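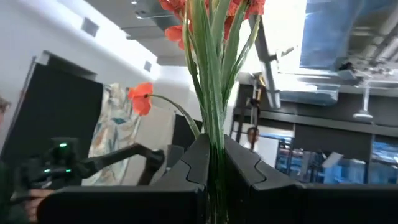

Flowers are where most of our hours went this spring, so let me start there, Viktória. The Stillo arrangements for the front rooms are back on track and I'm really pleased with how full they look (much fuller than last April!). I've been building each bunch the way you asked, long strappy leaves fanned out around the stems and the color kept up top – coral-red blossoms in a cluster, then a single orange-red one left to droop off to the left on its own thin curved stem. I love that loose one. The Sanel people wanted everything upright and tidy, and I said let's try it my way for a couple of weeks and see who complains. So far, one person, and she wanted the whole bunch to take home.

Money next. Of the 300 you released for stems and greenery, I still have a bit left, and it's all going to Szűcs for the next order. They've agreed to deliver every 14 days, early, before the hallway gets busy. I did have to send back 2 boxes that came with bent leaves, and they credited us without any fuss.

The workroom is still cramped, I won't lie. The sink drains slowly and we trim over a bucket most days. Zekgate quoted for a proper bench and shelves, but I'd like to hold off until you've seen the room yourself, Viktória – you'll have opinions about the window side.

Still open on my end are the taller vases and the labels for the side tables. I'll send the vase sizes separately once I've measured the shelf.

Search this site
Enter keywords
Go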